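Mending Through May

Thu 13 May

I set myself a rule this spring that I would not buy any clothes until I had fixed the ones I already own. The pile in the hall closet had gotten silly. Two pairs of jeans with worn knees, a coat with no lining left in one pocket, and more sweaters than I want to admit to.

Most of what I know comes from Yutong Dong, who lived upstairs from me in Rarthorpe and did alterations at her kitchen table. She charged very little and talked the whole time. I learned to darn by watching her do my socks.

The jeans went first. I cut patches from an old pair, pinned them on the inside and ran rows of plain stitches across the hole. One knee came out stiff. I wore them to work anyway and they have softened a bit.

Sweaters take longer. The ribbing at the wrist is the part that goes on mine, usually on the right side where I lean on the desk. If only the edge is frayed, I pick up the loose stitches with a thin needle and bind them off again in matching yarn. If the hole is bigger, I darn it and accept that it will show. Dark gray is the hardest color to work on at night, so I save those for Saturday morning by the window.
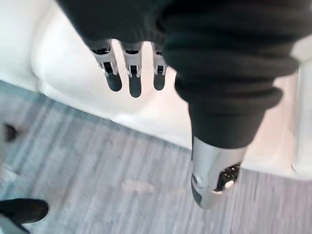
Washing and storing

I wash wool by hand in cool water, press it in a towel and dry it flat on the rack over the tub. It takes two days in our bathroom. I used to hang sweaters on hangers and the shoulders grew points that never came out.

For the summer they go folded in a cotton bag with cedar blocks. The blocks need sanding once a year to bring the smell back. Thick cuffs should be fully dry before they go in the bag. I lost a good cardigan to mildew that way.

Still in the pile are the coat pocket, a zipper I have been avoiding, and a green vest that belongs to my brother. I'll start with the pocket this weekend.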